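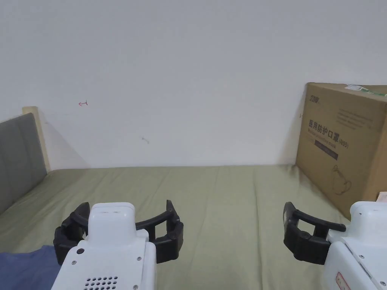
State poker bill: does the player pool count include out-of-state accounts?

Posted by Petetti

I am reading the draft online poker bill for our state. Section 3 says a licensed site must keep a pool of 1000 active accounts or pay a higher renewal fee. Section 20 allows shared tables with other states under a compact. It does not say whether players from the other states count toward the 1000. Our only likely applicant is Mondthorpe, and their last filing lists 1497 accounts across all states. Does the draft settle this anywhere?

Arnar Lauritsen

Check the definitions. In the version I have, "active account" means an account registered with the licensee and used for a real-money game in the past quarter. There is no residency test in that wording. Read alone, it would let Mondthorpe count all 1497, provided they were used in the quarter. The filing may list registered accounts only – a different number.

The compact language in Section 20 covers tax and dispute handling. It does not change the definition. If the committee wants residents only, it needs an amendment.

Urquhart

doubt it matters, these bills die every session. Danddale had one and it never got a floor vote

Svend Thorlacius

Arnar's reading is right for the text as filed. There is also a substitute version, and it adds "located within the state" after "real-money game." That tests where the player is at the time of play – residency still does not come into it. Compare the bill numbers and version letters on your copy before you write to your representative.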